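Bon, je me lance dans un fil un peu long, installez-vous avec un café. On m'a beaucoup demandé comment s'était passée ma recherche d'appartement, et comme je réponds la même chose en privé à tout le monde depuis des jours, autant l'écrire une bonne fois ici.

Pour ceux qui arrivent : j'ai quitté mon petit deux-pièces du centre pour un loft dans l'ancienne filature Besson, côté canal. Bail signé le 27 avril, clés remises dans la foulée, et depuis je vis au milieu des cartons avec un bonheur assez ridicule.

Le bâtiment d'abord, parce que c'est lui qui m'a décidée. Quatre étages de brique, un escalier assez large pour y faire passer un piano (je n'ai pas de piano, mais l'idée me plaît) et des fenêtres tellement hautes que j'ai dû renoncer à tous mes rideaux. Tous ! Même ceux de ma grand-mère, que j'avais pourtant traînés dans trois logements.

Côté loyer, je sais que c'est LA question : 1535 euros charges comprises, chauffage collectif et eau froide inclus. L'électricité est à part, Internet aussi. C'est une somme, je ne vais pas vous raconter le contraire, et on est deux à la payer. Toute seule je n'aurais même pas cliqué sur l'annonce.

La première visite, c'est Odette Delorme, de l'agence Claririco, qui nous l'a faite. Une dame formidable, qui connaît les voisins par leur prénom et qui nous a laissés traîner presque une heure. Elle nous a même conseillé de revenir un soir pour écouter la rue avant de nous décider - conseil que je vous transmets, il vaut de l'or.

On est revenus, donc. Le soir, on entend les péniches, un peu le bar du coin quand la porte s'ouvre, et pas grand-chose d'autre. La chambre donne sur la cour, avec un tilleul énorme qui paraît-il embaume jusqu'en juillet. Je vous dirai. 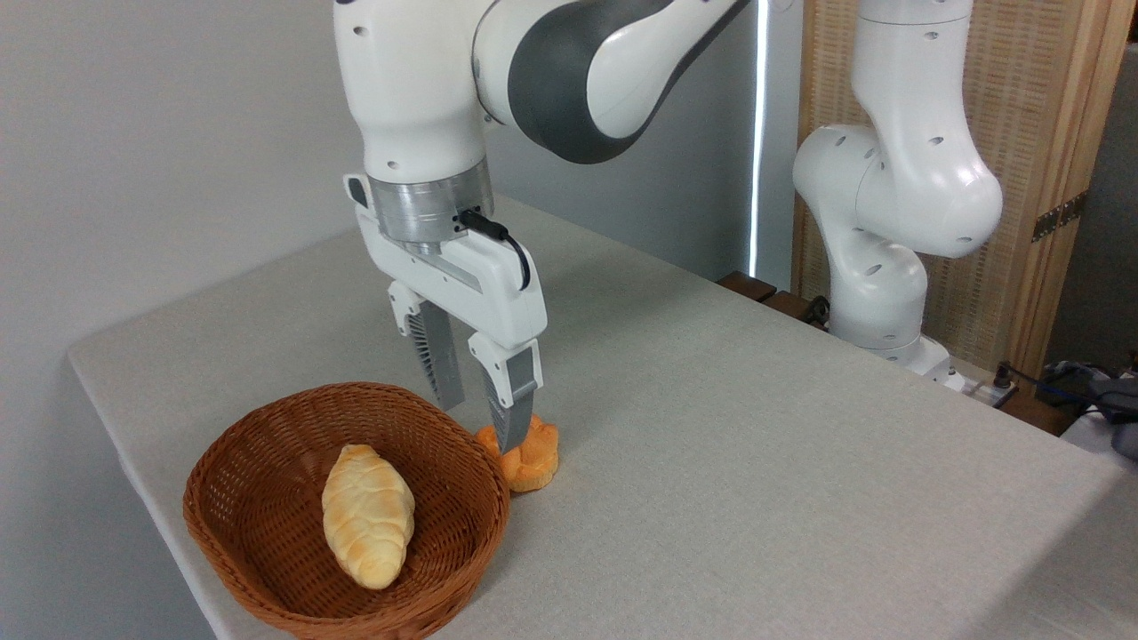 Le quartier, maintenant, parce qu'un appartement c'est aussi ce qu'on trouve quand on descend en chaussons ou presque. Il y a un maraîcher deux matins par semaine sur la petite place, une cordonnerie qui fait aussi les clés, une laverie, et le tram au bout de la rue. Et la boulangerie ! Moi qui ne mangeais rien avant midi, me voilà devenue quelqu'un à petit pain doré, bien gonflé, la croûte qui brille, et à croissant dans la corbeille en osier le dimanche. Ma balance n'a pas encore été sortie des cartons et je ne suis pas pressée de la retrouver.

Parlons du dossier, l'épreuve que tout le monde redoute. L'agence passe par Trustport pour le dépôt des pièces : on charge tout en ligne, fiches de paie, avis d'imposition, quittances. J'ai recommencé deux fois à cause d'un scan de travers. Un petit conseil de vieille locataire : préparez un seul dossier bien rangé avant même de commencer les visites, avec des noms de fichiers qui veulent dire quelque chose. Le mien s'appelait « doc final vrai final », ne faites pas comme moi.

Les frais qu'on oublie toujours : la camionnette et les deux copains costauds à nourrir, l'assurance habitation, et puis les luminaires, car les anciens locataires étaient partis avec les leurs jusqu'à la dernière ampoule. Pour tout ça on a dépensé plus de 600 euros, et encore, je trouve qu'on s'en est bien sortis. La première semaine on a dîné à la lampe de camping, c'était charmant deux soirs.

Ce qui me plaît moins, pour être juste : il n'y a pas de cave, le local à vélos est une vraie partie de Tetris, et un grand volume ouvert veut dire que l'odeur du poisson dort avec vous. On cherche une grande étagère pour séparer le coin bureau du reste, si vous avez des idées je prends, photos bienvenues.

Raphaël Perrin me demande en commentaire si on a regardé la résidence Pundton, de l'autre côté du pont. Oui, on l'a visitée ! Très propre, ascenseur, parking en sous-sol, balcon. Si vous avez une voiture ou des enfants en bas âge, allez la voir sans hésiter. Nous, on a trouvé les pièces un peu petites et les plafonds bas, mais c'est vraiment une affaire de goût.

Je réponds aux questions ce soir, une fois que j'aurai remis la main sur le chargeur de mon téléphone, qui est dans un carton marqué « divers ». Ils sont tous marqués « divers ».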